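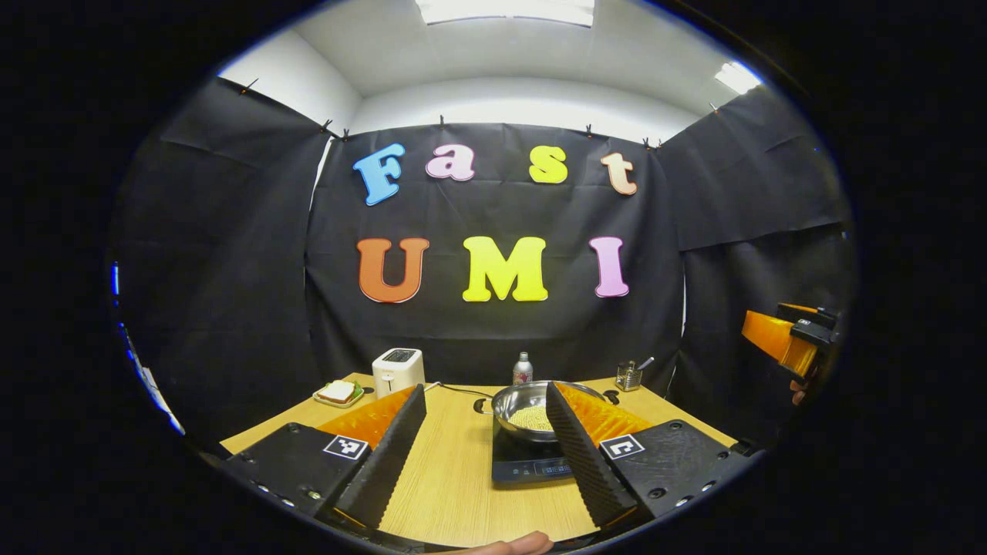
12. September 2023

Mobile Induktionsplatten haben einen schlechten Ruf, den sie zum Teil verdienen. Ich betreibe seit Januar eine als einzige Kochstelle und daneben einen Toaster, beides auf einem hellen Holztisch, beides an derselben Steckdosenleiste. Ein paar Notizen dazu, in der Reihenfolge, in der mir die Punkte aufgefallen sind.

**Stromkreis.** Die Platte zieht auf höchster Stufe den größten Teil dessen, was eine normale Haushaltssteckdose dauerhaft hergeben soll. Der Toaster kommt obendrauf. Zusammen gemessen habe ich 3114 Watt, abgelesen an einem Zwischenstecker von Kurup. Die Leiste hält das laut Aufdruck aus, warm wurde sie trotzdem. Inzwischen toaste ich zuerst und schalte danach die Platte ein. Bei einem Sandwich ist diese Reihenfolge ohnehin egal, bei Spiegelei auf Toast kostet sie drei Minuten und etwas Resttemperatur im Brot.

**Regelung.** Auf den unteren Stufen taktet die Platte. Sie heizt einige Sekunden mit mittlerer Leistung, schaltet ab, heizt wieder. Für Nudelwasser ist das unerheblich, für eine Béchamel lästig. Ein dicker Topfboden gleicht die Pausen besser aus als ein dünner. Mit dem alten Stieltopf von Piser setzt die Sauce in der Mitte an, mit dem schweren Bräter nicht. Die Temperaturanzeige am Bedienfeld ist als Schätzwert zu lesen: Bei eingestellten 180 Grad maß mein Einstechfühler im Öl 198 Grad. Eine zweite Messung mit weniger Öl lag noch höher, die habe ich dann abgebrochen.

**Kabel.** Das Kabel des Toasters ist dünn und kurz. Es läuft bei mir hinter dem Gerät entlang, auf keinen Fall vor der Platte, und nie unter einem Topfgriff durch. Klingt banal, aber beim Abgießen bleibt man genau dort hängen. Die Platte steht in der Tischmitte, damit von allen Seiten Luft an das Gehäuse kommt. Der Lüfter saugt von unten an. Ein Geschirrtuch unter dem Gerät (gegen das Rutschen, mein erster Einfall) führt recht zuverlässig zur Abschaltung.

**Tischplatte.** Gewöhnliches Holz, geölt. Unter der Platte sind keine Verfärbungen entstanden. Neben dem Toaster dagegen sammeln sich Krümel in der Maserung, und beim Wischen zieht man sie ins Öl hinein. Ein Teller mit hohem Rand hilft wenig. Was hilft: den Krümelschieber leeren, bevor er voll ist, und das Brot nicht auf der Tischplatte schneiden. Nachgeölt habe ich einmal, mit dem Hartöl von Lenimetti, sehr dünn, nach 30 Minuten den Überstand abgenommen. Die Trockenzeit auf der Dose ist zu optimistisch angegeben, ich würde einen Tag dazurechnen.

**Sandwich.** Weißbrot, beidseitig getoastet, Stufe 3. Die Füllung kommt erst hinein, wenn das Brot ein paar Minuten gestanden hat, hochkant und mit Abstand zwischen den Scheiben. Legt man es heiß flach auf den Teller, kondensiert der Dampf darunter und die Unterseite wird weich. Wer es warm haben will, legt das fertige Sandwich bei kleiner Leistung in eine trockene Pfanne und wendet es einmal. Durch das Takten dauert das länger als auf Gas, dafür verbrennt weniger.

Offen ist noch die Frage der Abluft. Der kleine Umluftfilter von Karkden liegt seit zwei Wochen im Karton. Ich messe erst ohne, dann mit, und trage die Werte hier nach.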